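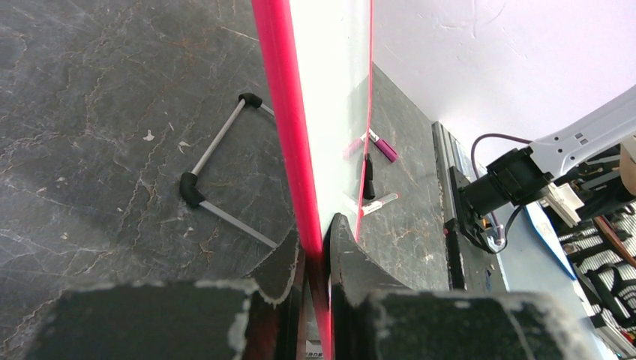
Grey, with veins of cream and rust.

We have been choosing a kitchen worktop since February. I mention the month so you understand that I went into this a younger man.

The showroom in Tendstead keeps its samples in a drawer, each the size of a slice of toast, and you are allowed to take three home. A slice of toast tells you very little about a kitchen. I put ours by the kettle and looked at them at 10 in the morning and again under the big light at night, and by bedtime I had gone off all three, and also the kettle.

Then there are the names. Foley is a grey. Monesska is the same grey having a slightly better holiday. I asked the man which was tougher and he said they were both very popular.

My first choice was real stone, until I read the care leaflet. You mustn't leave lemon on it, or wine, or a hot pan, or, as far as I could tell, any dinner. The quote was 2000 pounds before cutting, and they charge for the hole where the sink goes, so you pay extra for having less of it.

So we're now looking at things that have stone printed on them. I used to be snobbish about this. My grandmother had a fake marble top for 30 years and rolled pastry on it, ironed on it and once cut a boy's hair on it, and it looked much the same at the end as it did at the start.
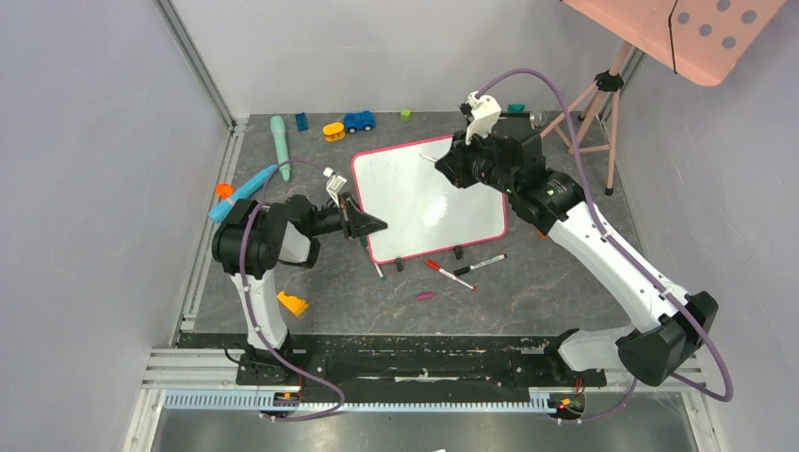

Chenxi Mao wrote under my last post that I should stop carrying samples about and buy the cheapest one in a colour that hides crumbs, as crumbs are what I'd be looking at for the next 18 years anyway.

I've read that comment several times. It has done more for me than the showroom did. I went back through the drawer with half a digestive in my pocket and tested it on each in turn, while a couple choosing taps moved further off.

Foley hid it best. We've ordered Monesska, which my wife prefers.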